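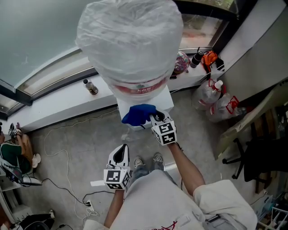 Why does a fossil fish skull found in December need more than a year of work before anyone can name it?

The rock around it has to be removed grain by grain, and the bones must then be compared with every related species already described. At Wenmont the first of these tasks is well advanced and the second has only just begun.

Geology collections update
Mar 28, 2025

Members will recall that the Wenmont Museum received a large limestone nodule from the Pratwood quarry at the close of last year. The nodule was found by quarry staff during routine clearance of the lower bench and was reported to the museum on the same day. The quarry's owners have since transferred title to the museum, and the specimen has been entered in the register of the geology collections.

Preparation is being carried out under the direction of Fouad Shehata, Senior Preparator. The left side of the skull is now exposed from the snout to the back of the gill cover. The lower jaw is in place and carries most of its teeth, several of which still have their enamel. Part of the shoulder girdle has also come to light, although it has been pushed forward beneath the cheek by the weight of the sediment. The right side remains in the rock and will stay there for the present.

"The bone is sound but the limestone is harder than we are used to from Pratwood," Mr Shehata reports. "We changed from the larger air pen to the smaller one in the second week and have kept to it. Progress is slower and the surface is much better."

Weak acid was tried on a loose fragment and was not adopted. The fragment lost some of its fine surface ridges, and these may be important for identification. All further work on the skull will be mechanical.

The age of the bed is not in doubt. The lower bench at Pratwood has yielded ammonites on many occasions, and those collected alongside the nodule agree with the earlier finds in placing it in the Early Jurassic. What kind of fish the skull represents is a more open matter. The shape of the jaw suggests one of the large predatory forms that hunted in open water, but the arrangement of bones behind the eye does not match any specimen in our own cabinets. The museum will make no statement on whether the species is new until comparison has been completed.

For that purpose the Weerasinghe Collection has kindly agreed to lend 20 specimens from its Jurassic fish series. The loan was approved this month and will run until December. Members who wish to consult any of the borrowed material for their own research should apply in writing to the Keeper of Geology, giving the register numbers required and the measurements or photographs they intend to take. Sampling of borrowed material is not permitted under the terms of the loan.

The cost of preparation has been met in part by a grant of £2000 from the Gekness Fund for Earth Sciences. The grant covers consumables, replacement air pen tips and a new extraction hood for the laboratory. The museum records its thanks to the Fund and to the management at Pratwood, who have also allowed our staff to return to the lower bench and search the spoil for further pieces. Two fragments of rib and a quantity of scales were recovered on the first visit. A second visit will take place once the bench has been drained.

A short account of the find, with measured drawings of the jaw, will appear in the next issue of the museum's Proceedings. Copies will be posted to all subscribing members. Those who prefer to receive the Proceedings by email should inform the membership office before the end of April.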